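Front Desk Notes: Space, and Who Is Using It

The curved desk by the white partition has been under discussion again. Readers of the December issue will recall that Norbert Halás asked for it to be kept clear, and that he asked nicely. It was clear for one lunchtime. By 3 it had acquired a sweater, a stapler belonging to the Flillitz office and a box of 400 envelopes in a size we do not use.

So we are trying something more modest. The desk gets a short list of things that may live on it, and everything else goes to the shelf by the copier, where it can be claimed or quietly grow old. The list is as follows: the telephone, two markers, and whatever you are working on at that moment. Bořivoj Doležal wanted to add a plant. Bořivoj may apply again in the spring.

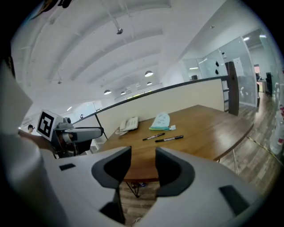
The phone, the two markers and something in pale blue.

The phone stays at the back left. It is a landline with a coiled cord, and the cord likes to wander toward the front, where it meets sleeves. Please lay it back beside the phone when you hang up. Extension 12 still rings here by mistake when people want Hofstetter, and the polite thing is to pass them along. The less polite thing has been tried and we got a letter.

The markers are for everybody, and so they are always in somebody's pocket. If you take one to the Ikeseck meeting, bring it back from the Ikeseck meeting. Caps on, please. We have buried enough of them.

Then there is the small blue stuff, the bits of cloth and paper with tags on them that turn up whenever anyone is making something. You are welcome to make things at the desk. It has good elbow room and the curved front is kind to people who lean. All we ask is that the piece leaves when you do, tag included - a loose tag on its own is a mystery, and we have enough of those in the supply closet.

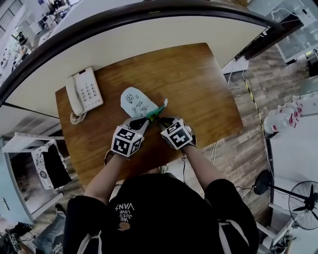 Bags, Chairs and the Walkway

A bag on a chair is fine while the chair has no other takers. At 13 people for the monthly Fuvden update, it has takers. Hooks went up by the door in the fall and have so far been used for one umbrella and a calendar from the wrong year.

The same goes for legs. Stretch them out by all means, but pull them in when someone comes past with coffee. Norbert has lost two shirts this way and is keeping the third at home.

Anything on the copier shelf at the end of the month goes to Bořivoj, who says he has room.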